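The Long Way Around a Sink: a conversation about teaching by hand
15/06/2018

When I first wrote to the woman who runs the teaching sessions at Dindgate, I asked for half an hour of her time, and she wrote back that half an hour would get us as far as the kettle. We talked for most of an afternoon in the end, with a break for soup, and I came away with far more than I can fit in this column. She asked me to leave her name out of it, partly out of shyness and partly, I think, so that the people she works with wouldn't tease her.

Her job is to show robots how to do things around a kitchen. She doesn't write programs and says cheerfully that she wouldn't know where to begin. She sits with a pair of hand controllers, moves her own arms, and the robot's arms follow along. Each run through a task is recorded from start to finish, and the recordings go off to the people who do the training, over at Jellard.

"My mother thinks I play video games for a living," she told me, "and I've stopped arguing, because on a good day it does feel a bit like that. On a bad day it's more like trying to put a duvet cover on with oven mitts."

We were talking about sinks by then. She has been on sink work since the winter, and she has a real fondness for it, the way some people have for ironing. I had imagined that picking up a bowl would be the easy end of the job, and she was very kind about how wrong I was. A bowl held by one gripper wants to swing, she explained, and a bowl held by two has to be moved by both at the same speed, or one side tugs against the other.
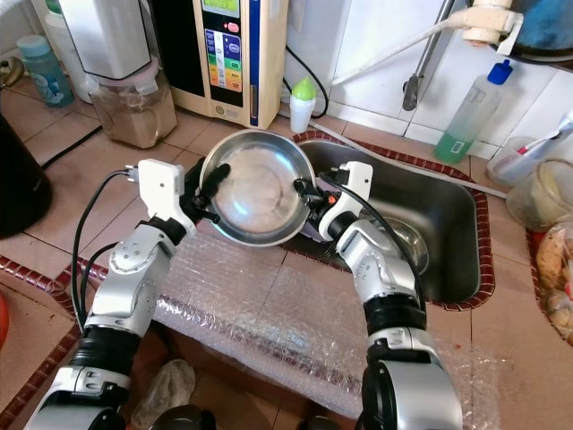
Furnival, listening in from the next desk, put in that the two-handed runs were the ones everybody had to practice, and that people coming from other work nearly always let their stronger hand lead. It was better to go slowly and keep the weaker hand honest, Furnival thought, even if it made for a longer recording.

She agreed with that, and laughed, and said she was the worst offender. "I'm so right-handed it's embarrassing. My first week, every bowl I carried was on a slope. I used to go home and practice with a salad bowl, walking up and down the hall with my eyes on the rim."

I wondered whether it was hard to do all this without feeling anything in the fingers. The setup she uses gives her no sense of touch at all, so she has to judge the grip by eye and by the way the metal moves. She listens, too. Steel against steel has a particular scrape that she has learned to dread – it usually means she has come in too low – and she will back off and begin the approach again. Those second tries are kept if they are clean, and she was pleased about this, having once assumed that every wobble would be thrown away.

"They like to see how you get out of trouble," she said. "Somebody at Jellard told me that, and it cheered me up no end. I get into quite a lot of trouble."

By her own log she has finished 1049 runs, and 78 of those are marked as ones she would happily show a newcomer. I said that seemed a hard way to grade oneself. She thought about it for a while, stirring her soup, and said that most of the others were perfectly usable and that she simply had a picture in her mind of how it ought to go.

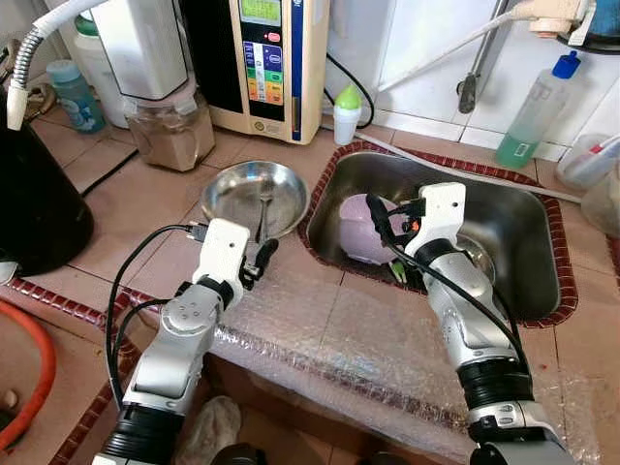
What she spends most of her thought on, she went on, is where to put things down. Lifting gets all the attention from visitors, but a dish set down badly makes the next move awkward for whichever arm has to come back for it. She likes to leave room for the fingers on both sides, and she tries to vary the spot a little from run to run so that the robot doesn't learn only one corner of the counter. Forks she finds maddening. They are thin, they lie flat, and they slide away just when you think you have them.

There are 2 things she tells anyone starting out. Rest your elbows on something, and stop as soon as you catch yourself holding your breath. She learned the second one from a piano teacher, long before any of this.

In September she moves over to Korkon, a new project that will have her folding towels and putting away groceries. She is looking forward to the towels and is rather nervous about the eggs. I asked if she would miss the sink, and she said she had one at home, full of dishes, and that she really ought to be getting back to it.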